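Finger pads recalled on handheld grippers

The Kerkow workshop has stopped using one batch of finger pads on its handheld two-finger grippers. After up to 200 grasps the pads began to creep forward on the fingers, and small cartons slipped out during the tabletop sorting task. Of 14 grippers checked, 5 had a pad out of line. The glue is the likely cause – it went on in February, when the room was cold.

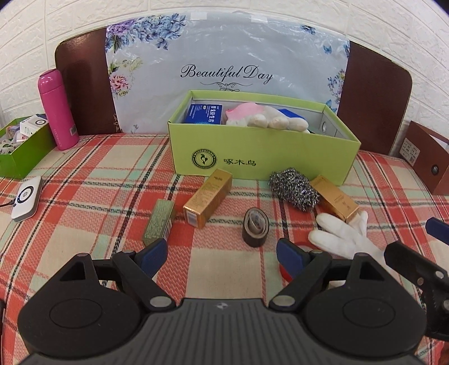

Grorcombe Newsletter | August 2025 | Workshop desk

Check both blue pads before each session. If one moves under your thumb, tag the gripper and send it back to Kerkow.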